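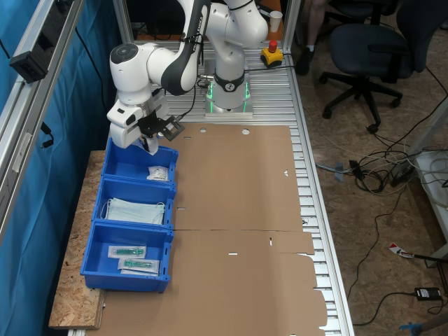
PORNMONT, 15 Jul 2024

# Packing supply kits: common questions

**What goes in a kit?**
Face masks, small sealed packets and sterile pouches. The packing list for your order gives the number of each. If the list and the order form don't match, stop and ask Magdy Farouk at the Bindar desk.

**How should the bins be set out?**
Use the blue plastic bins, in a row on the left side of the table. Keep one kind of item in each bin. Masks stay folded flat in their stack.

**Can I open a sterile pouch to check it?**
No. Look at it through the clear side. If the seal is lifted or the pouch is torn, put it in the returns tray and take another.

**Do I fold the carton first?**
No. Leave the cardboard flat next to the bins until the items have been checked, then fold along the crease.

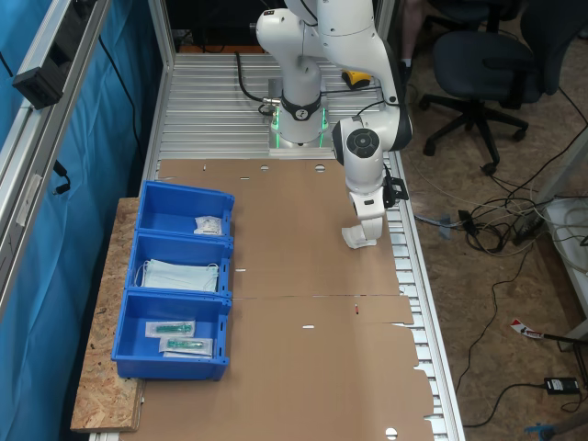 *Flat cardboard on the table, blue bins to the left.*

**When do I refill a bin?**
Before it runs out. Packets come in boxes of 125 and masks in packs of 50. Don't mix two lots in one bin - finish the first lot, then open the next.

**How many kits go on a pallet?**
40. Magaña orders use the same number but need a second label on the short side.

**Where do I write down damaged items?**
On the Tatasis sheet, by lot number. The old April sheets are no longer accepted.

**What if I'm short one item at the end?**
Recheck the last carton you closed. If it's correct, note the shortage on the sheet and leave the kit open for the next shift.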